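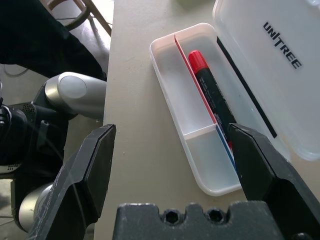
Carré Desk Tray with Hinged Lid

Home / Desk and Drawer / Trays and Pencil Boxes / Carré

Product code 2274
In stock
Free delivery when you order 5 or more

If you've ever pulled open a drawer to find one pen and come away with a rubber band, a dead battery and somebody's old train ticket, then we think you'll get on with the Carré. It's a long, low plastic tray with rounded corners and a clear lid on a hinge, and it is one of those plain, useful things that we end up recommending to nearly everybody who writes to us asking how to get a desk under control. We have sold it for years now, in one form or another, and it still goes out of the door faster than things we've spent a good deal more time fussing over.

The tray itself is a milky white, a little see-through at the walls, and the floor is smooth so that dust and pencil shavings wipe straight out with a damp cloth. The lid is clear, which means you can shut everything away and still see which tray has the markers in it — a small mercy if you keep several in the same cupboard, as we do here.

How the inside is laid out

There is a long divider with a pinkish-red top edge running the length of the tray. On one side of it you get a narrow channel, and this is the part people write to us about most, because it's such a good home for a marker pen. A pen lies along it lengthwise and stays put instead of rolling about underneath everything else. We keep a red-capped one in ours for labelling parcels, and it goes back in the same place every time (well, nearly every time, depending on who had it last).

On the other side is the wider part, and a short crosswise divider splits this into two compartments. What you put in them is entirely up to you. Paper clips in one and drawing pins in the other is the usual way of things, but we've heard from customers who use theirs for sewing bits, for fishing hooks, for spare fuses, and for the small screws left over after putting up shelves. One lady keeps seed packets in hers, folded over, with a marker in the channel for writing on the plant labels, and we thought that was a very sensible idea and have been passing it on ever since.

The lid

The lid is hinged along one long side and opens right out until it lies flat on the table next to the tray. We do like this about it. A lid that stands up at an angle always seems to get knocked shut on your fingers, and a loose one wanders off to another room. The only thing to bear in mind is that you'll want a bit of clear table beside the tray when it's open, so if your desk is a narrow one, turn the tray so that the hinge faces the side where you've got space.

The lid also takes printing very nicely. Bold black capitals on the clear plastic are the most popular choice by a long way, and they can be read easily across a desk. Names, departments, a single word such as PENS — we'll print whatever you ask for, within reason. The smallest run for printed lids is 200, so it's mostly offices, clubs and schools that go in for it. If you only want one or two, a sticky label does the job perfectly well and can be changed when you change your mind.

What customers have told us

"I bought one for the kitchen drawer and then went back for another for my husband's workbench, and his is tidier than mine, which I'm trying not to mind. The channel holds his marker and he's stopped borrowing my good one."

"Nice simple thing. I'd have liked a second long channel for rulers, but it does what I wanted and the lid is a pleasure to use."

"Arrived in good order and quicker than I expected. We use ours in the craft room and the children can see what's in it without tipping it all out."

Looking after it

Wash by hand in warm, soapy water and dry it with a soft cloth. Please don't use a scouring pad on the lid, as clear plastic will show every scratch, and please keep the tray away from the dishwasher and the top of the radiator. Ink marks on the floor of the tray generally come off with a little washing-up liquid if you catch them the same day. Older ones may need a second go.

Goes well with

Prastavel card index box, for anyone who still likes to keep addresses on paper
Brevavach drawer liner, sold by the roll and easily cut with kitchen scissors
Lunemach label pack, plain white, peels off without leaving a sticky patch

Delivery and returns

Orders placed before noon are packed the same day. Single trays go by ordinary post and larger orders by courier, and we wrap each one in paper so that the lid doesn't rub on the way. If the tray isn't what you hoped for, send it back unused and we'll refund what you paid for it. Printed lids can't be returned unless we've made a mistake with the wording, in which case we'll put it right and be very sorry about it. Printed orders take a good deal longer in December, so do get in touch early if they're meant as presents.

Each tray is guaranteed for 2 years against a broken hinge.

Any questions at all, ask for Sheldon Després on the order desk. He has one of these by his telephone and is always happy to measure it for you if you're wondering whether it will fit your drawer.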